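4. Who gets a say in where the bones go?

I came to the Kemance case sideways, through the planning papers, and I've been stuck on it ever since.

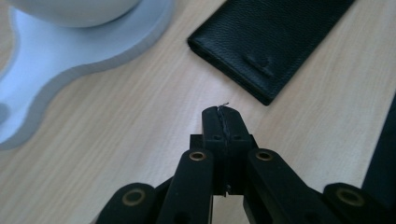

Figure 4. Pale wooden tabletop with a cloud-shaped base plate.

4.1 What people wrote to the council

The museum at Kemance holds bones from the old chapel ground at Bruramden, lifted when the road was widened. When it asked the public what should happen to them, 377 letters and emails came in. I read every one (my eyes have only just recovered!) and set aside those that were purely about parking at the chapel, which left 317 that said something I could use.

Of these, 119 wanted the bones put back in the ground. I'd expected most of that group to talk about faith, and plenty did, but a good many simply felt it was rude to keep somebody in a box for so long. One writer said she wouldn't like it done to her gran and left it there. The others wanted the bones kept for study, or wanted a bit of both - a small sample held back and the rest buried.

4.2 The trouble with "descendants"

The museum's policy, in the version dated 7/5/24, gives extra weight to anyone with "a family or cultural link". It doesn't say how you'd show one. Two groups claimed the link on quite different grounds, one through parish records and the other through a shared form of worship, and I can't see how the wording helps anybody choose between them. I rang the museum to ask and was told, very kindly, that each claim is looked at on its merits.

I do have some sympathy. Lưu, in the study of temple burials I leaned on in section 2, found much the same muddle, and the Pellon guidelines dodge the question too. Still, if a policy hands out weight, I think it ought to say what goes on the scales.

4.3 A note on timing

The consultation closed in November, before the bone report was out, so people were writing without knowing how old the remains were. I've treated the letters as first feelings, and I come back to that in section 5.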